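Progress report to the Arow small grants program
Project: Zusik packing room, Mangundap site
Date: 2025-01-31

## Where we are

The change from plastic carry bags to kraft paper bags is in place for all small orders packed at Mangundap. We bought 1000 bags from Eltik under the grant. Of these, 969 are on the shelf or have gone out with orders, and the remainder were set aside as damaged or used up in trials. Larger orders still go out in cartons, as set out in the application.

We spent most of this period on the packing step itself. A paper bag behaves differently from the plastic ones we were used to. It has to be opened fully and stood up before anything goes in, and the rim suffers if it is pulled open from one side. The twisted handles also tend to fall inward across the opening, so items catch on them.

## Packing at the table

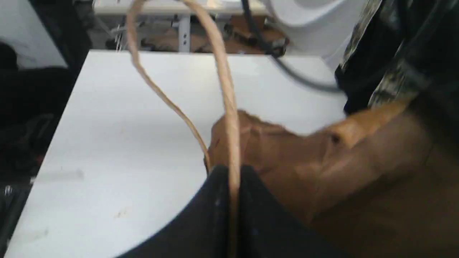
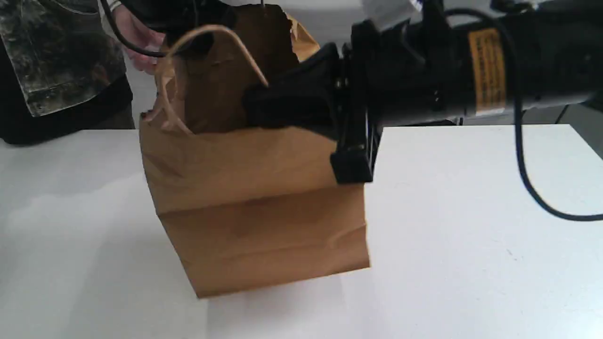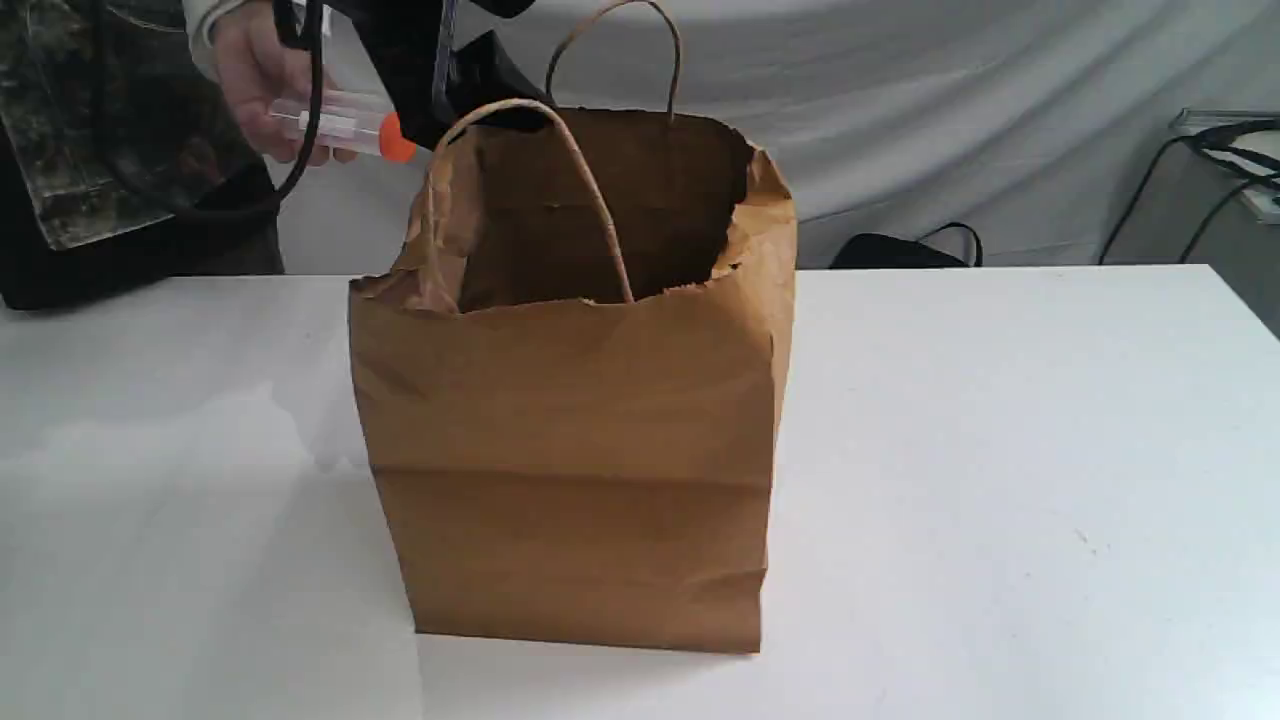

The packing order we have settled on is as follows:

- Unfold the bag and press the base flat on the table.
- Stand it up with the handles turned outward.
- Put tubes and other long items in first, against the back panel.
- Add soft items last.
- Check the rim and handles before the bag leaves the table.

A torn rim doesn't always mean the bag is wasted. If the tear is short and well clear of a handle, the bag is kept for internal use — moving stock between shelves, mostly. If the tear runs toward a handle, it goes to paper recycling.

## Costs

Freight on the bags came to $58, which was not in the original budget. We covered it from our own funds and are not asking for it back. The table and shelving lines are fully spent. The labels line has not been touched, as we still have a supply of the old ones and they stick well enough to paper.

## Problems

Storage has been the main difficulty. Bags kept on the lowest shelf picked up a curve along the fold and would not stand straight when opened. They have been moved up and are now stored flat under a board. We also lost 2 bundles to a roof leak in the back corner. The leak has been repaired by the building owner, and we no longer keep paper goods at that end of the room.

Heavy orders are still unresolved. The handles hold for ordinary contents, but we don't yet have a weight limit we are confident in. For now, anything that feels heavy when lifted is split between bags or sent in a carton.

## Next period

We will set a weight limit and write it on the card above the packing table. We also want to price a slightly wider bag from Eltik, mainly for bulky soft goods. The final report and receipts will be sent in August.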